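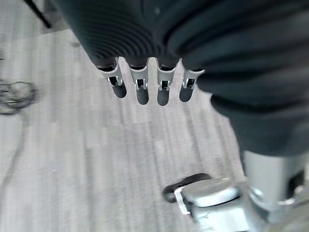 Drumlow做地面。卖地板,也铺,也修,也上门看别人铺坏了的。店里问得最多的颜色一直是浅灰,带木纹的那种,图上地面就是这个路子,灰得不重,旁边放深色的东西也压得住。客人进门常常说“要灰一点的”,灰一点是多灰,每家想的都不一样,所以我们一般先不报价,先拿大块样板给你带回家,放地上,早上看一次,晚上开了灯再看一次。带走要登记个电话,别的不用。

这一页本来去年就该重写了,一直拖。旧的那版还写着我们卖窗帘,早不卖了,有人为这个专门跑一趟,对不住。9月9日换上这一版,先这样,照片慢慢补。

我们是谁

店主Geetha Amin,负责选货、看样、跟厂里吵色差。她以前在一家做展厅的公司管现场,天天跟临时地面打交道,铺上去,拆下来,再铺。后来自己出来做,觉得总算可以铺一块能留住的地面了。量房多半是她去。她量房话不多,先蹲下来看墙根,再拿靠尺,最后才问你想要什么颜色。有客人觉得她冷淡,没有的事,在算东西呢,一说话就忘。

老曹管施工。店里的单子上写Cao,是因为最早那套开单软件打不出中文,写着写着就习惯了,现在连仓库的钥匙牌都写Cao。你收到的施工单右下角有这三个字母,就是他看过了。没有这三个字母的单子不算数,打电话回来问。

铺装师傅都是跟了我们很久的,不外包。忙的时候排不过来就是排不过来,会直接告诉你要等,等不了的我们可以推荐别家,不收介绍费。

前台接电话的是轮着来,所以你上次跟谁说的、说了什么,这次最好报一下单号。没有单号报小区名也行,我们翻得到。

店的来历

开头很小。临街半间门面,前面摆样板后面堆货,客人多来两个就得有人站到门外去。样板钉在墙上,竖着看,后来发现竖着看跟躺着看完全两回事,光打下来的方向都不对,好几家铺完说比店里看的浅。从那以后样板全放地上,客人踩着看。墙上那些钉眼现在还在,懒得补。

后来搬到现在这里,样板间做大了,一共铺了5块试踩区,每块用的地板和垫层都不一样。脱鞋踩也可以,穿高跟鞋踩也可以,推行李箱也可以,有人带了自家的转椅来滚,我们觉得挺好。小孩来了喜欢在上面跑,跑吧,听听脚步声,哪块闷哪块脆,比我们讲半天管用。

Itura系列

自家配的一组颜色,名字叫Itura,灰的居多。厂里代做,颜色和纹路是我们定的。起因是市面上的浅灰木纹总差一点,有的发蓝,有的发紫,还有一种看小样挺干净,一铺一大片就像水泥。Geetha Amin跟厂里来来回回改了好几轮,桌上堆的全是小样,现在样板间角落里那箱废样就是那时候留下的。有人要拿去做杯垫,拿走就是。

目前这几种常备:

浅雾灰。最浅,木纹细,远看几乎是一片。朝北的房间铺了不会闷。缺点是掉根黑头发就看得见。
河沙灰。带一点点米色,跟白墙、跟原木家具都好搭。拿不定主意的人最后多半选它。
旧码头。灰得深一些,纹路粗,有结疤。大房间好看,小房间慎重。
早霜。灰里偏冷,纹路很直。配不锈钢、配黑色家具的人喜欢。出货不算多,但一直有人要。

同一个颜色不同批次会有轻微差别,这个谁家都避不掉。我们能做的是一户用一个批次,开工前老曹拆几箱混着摆一遍,你来看,点头了再铺。要是人在外地来不了,我们拍视频,但视频的颜色不准,先说好。

另外请多留几片。每次都讲,每次都有人嫌占地方不要。过几年厨房那边泡了一块要换,再来找同批次的,真的找不到了。塞床底下就行,平放,别竖着靠墙。

垫层Plarkon

铺在地板底下那一层,平时看不见。我们用的叫Plarkon,也是店里的牌子,分薄的和厚的。薄的给地暖房间,厚的给楼上楼下隔音要求高一点的。厚不等于好,厚了踩着软,锁扣那里受力就多,时间长了容易响。有客人坚持要两层叠着铺,我们劝,劝不住的就写在单子上,双方签个字。

地暖房间另外说一句,装完别马上把温度推上去,一点一点来。说明书夹在交付的袋子里,橙色那张纸,别跟发票一起收进抽屉就忘了。

活是怎么干的

第一步,量。上门量不收钱,市区内都行,郊区先电话问。量的时候最好家里大件家具的位置已经想好了,特别是到顶的柜子,柜子底下铺不铺,是先柜子还是先地板,当场就要定。

第二步,看地。平不平,潮不潮,有没有空鼓。地不平先找平,找平另外算钱,单子上单列一行。有同行把找平包在总价里,看着省事,到底做没做你也不知道。我们不这么写。

第三步,定方向。木纹顺着哪边走,很多人没想过。一般顺着进光的方向,缝看着不明显。走廊就顺着走廊。客厅和走廊连着、方向又打架的,老曹会在地上用胶带贴给你看,两种都贴一遍,站门口看,坐沙发那个位置再看。

第四步,货先到。地板要在屋里放一阵子再铺,箱子平码,别靠着外墙,别堆在阳台。有的客人心疼新刷的墙,让师傅把货放楼道里,不行的,楼道和屋里两个气候。

第五步,铺。一般住家铺起来很快,慢的是收边。门槛、墙角、管子、推拉门的轨道,都是慢活。我们师傅收边的时候不太喜欢旁边有人讲话,见谅。

第六步,扫干净,交。踢脚线擦过,锯末吸过,箱子和边角料带走。你要留的那几片捆好放在你说的地方。然后一起走一遍,带响的、翘的、缝大的,当场指出来当场弄。

钱怎么付:定货付一部分,货到付一部分,铺完走过一遍再付剩下的。走的那一遍不满意,最后那部分就先别付。

做过的地方

住家最多。旧楼翻新多,新楼也有。到七月为止,单子编号开到了248,旧门面那本手写的不算在内,那本后来被水泡过,前面几页粘一起了,算不清。

也做别的。舞蹈教室做过,要有弹性,垫层另配。理发店做过,理发店最怕烫发水滴在缝里,后来给他们换了一种锁口更紧的。还有书店,书架重,先把书架的脚位画出来再定怎么铺。有间工作室面积大,400多平方米,全铺的浅灰木纹,铺的时候人家没停工,我们一边一边地挪,挪得老曹瘦了一圈。他们的要求很明确,地面要浅,颜色要匀,反光别太亮,东西掉地上要找得到。最后选的雾面。

幼儿园问过好几次,没接。那边对材料报告要求细,我们当时手头的报告不全,不敢答应。现在在补,补齐了会写到这一页上。

医院走廊、游泳馆、室外露台,不做。不是我们的本事。

浅灰地面怎么打理

这一段原来是发给客人的纸条,老有人弄丢了来要,干脆放网上。

平时吸尘器吸,换软毛头。硬毛头时间久了有细道子,逆光看得见。
拖地用拧干的拖把。拧到不滴水。
蒸汽拖把别用。
清洁剂用中性的,兑稀,兑得比你以为的还要稀。浓了留一层膜,脚印特别明显,越拖越花,很多人说地板“发雾”,多半就是这个。拿清水拖两遍,再拿干布过一遍,大部分能回来。
椅子脚贴毛毡垫,毛毡垫要换的,里面卡了沙子跟砂纸一样。
重的东西要挪,底下垫块旧毯子。金属脚的架子、柜子,脚底下加个平垫片,别让一个小点吃着全部的重量。
转椅配软轮,或者铺块椅垫。
圆珠笔印拿一点酒精,擦快一点,擦完马上清水。
口红、鞋油印也一样。
猫抓一般没事。狗跑起来急刹车那种,有事,看狗多大。
进门口放垫子,里外各一块最好。
窗边那一条太阳晒得狠的,夏天中午拉一下帘子。

掉了漆边、磕了小坑的,店里有配好色的修补膏,Itura每个颜色对应一支,来拿的时候说颜色名字。别拿白牙膏补,真有人补过,黄了。

修和返工

别家铺的我们也看。收个上门费,40元,后面要是在我们这修了就抵掉。来问得多的是这些:踩着响,起拱,接缝发黑,门打不开了。

踩着响的,先别急着拆。看看是不是家具压住了两头,地板伸不开。挪一下柜子,过些天再踩。有的就好了。
起拱,多半是靠墙那条缝没留够,或者后来打胶打死了。拆踢脚线,切一条出来,慢慢落回去。
接缝发黑,进水了。看进了多少。换几片能解决就换几片,底下都潮了就得掀开晾,晾的时间催不得。
门打不开,是铺之前没量门底。锯门。这个真没别的办法。

自家铺的出了问题,保修期里材料人工都不收。保修期写在交付单上,每种地板不一样,就不在这抄了,抄错了更麻烦。人为泡水的不在保修里,但还是给你来看,材料按进价算。

有一年店里自己的试踩区也起拱了,水管渗的,一早来开门,门都推不动。拆开才发现靠墙那排是赶着开业铺的,缝留窄了。后来这件事每个新师傅进来都要听老曹讲一遍,讲得比实际情况严重一点。

来店里

带户型图,手画的也行。带一块踢脚线或者柜门的小料最好,放在样板旁边比一比,省得靠记性。带家里管事的那位,真的,来三趟的一多半是因为第一趟没带。

停车在后院,入口窄,大车别进,进去了倒不出来。后院那道铁门看着像关的,推一下。

样板可以借,一次别拿太多,拿多了回家更乱。借走记得还回来,旧码头那块大样板借出去很久了,不知道在谁家,看到这里的话方便时送回来,不问。

午饭时间店里人少,电话可能没人接,响完了会打回去。下雨天师傅有时候回来得早,想直接跟老曹聊的,挑下雨天来碰碰运气。

招人

招铺装学徒。会不会都行,膝盖要好,早上起得来。头一阵子只让你搬货、扫地、裁垫层,后面才上手锯。护膝店里发,口罩店里发,耳塞也发,发了要带。工资面谈。

也招一个半天的内勤,做单子、对批次号、回消息。对颜色敏感的优先,Geetha Amin会拿几块灰的让你排深浅,别紧张,她自己也有排错的时侯。

有事打店里电话,或者直接过来。量房预约写清楚楼层、有没有电梯、地暖有没有,这三样缺哪样我们都得再打一遍电话问。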